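Saisonvorbereitung, Teil zwei: die Torwartfrage

15. Mai 2022

Seit gestern steht fest, wer bei uns in Mivska zum Auftakt im Tor steht. Der Trainer hat sich für den Jüngeren entschieden, der letzte Saison auf der Bank saß und nur im Pokal gegen Kernura 30 Minuten spielen durfte. Ich hätte es anders gemacht, kann die Entscheidung aber nachvollziehen. Er kommt bei Flanken früher raus und wirft den Ball schneller ab. Das passt zu dem, was wir seit dem Winter üben.

Der Alte hat 80 Ligaspiele für den Verein gemacht und wird vermutlich bis August warten, ob sich etwas ergibt. Brarar soll interessiert sein, dort ist die Stelle frei. Für uns wäre das ungünstig, denn einen dritten Torwart haben wir derzeit nicht.

Zur Abwehr gibt es weniger zu sagen. Wir spielen 6-0 und stehen dabei tiefer als früher. Im Test gegen Cuervo ging das eine Halbzeit lang gut, danach kamen die Würfe aus dem Rückraum fast ungestört durch. Am Ende haben wir mit 10 Toren verloren. Das Ergebnis ist mir bei einem Testspiel egal, die Laufwege nach hinten waren es nicht. Da blieben mehrmals zwei Leute vorne stehen und haben mit dem Schiedsrichter diskutiert.

Vorne fehlt weiterhin ein Linkshänder. Auf der rechten Seite wirft bei uns jeder aus dem falschen Winkel, und die Gegner wissen das inzwischen.

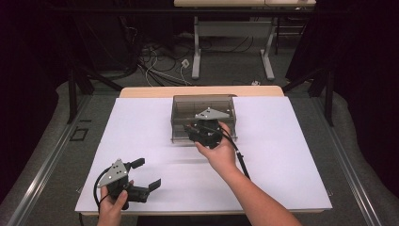 Im Rückraum rechts wird es deshalb wohl wieder auf die Lösung vom letzten Jahr hinauslaufen: der Mittelmann rückt rüber und der Kreisläufer stellt ihm die Sperre. Gegen eine offensive Deckung klappt das ordentlich, gegen eine defensive kaum.

Das erste Spiel ist auswärts in Kernura. Die Halle dort ist klein und laut, mit den Zuschauern direkt an der Seitenlinie. Ich fahre mit dem eigenen Auto hin und habe noch zwei Plätze frei, Abfahrt wie immer am Parkplatz hinter der Halle.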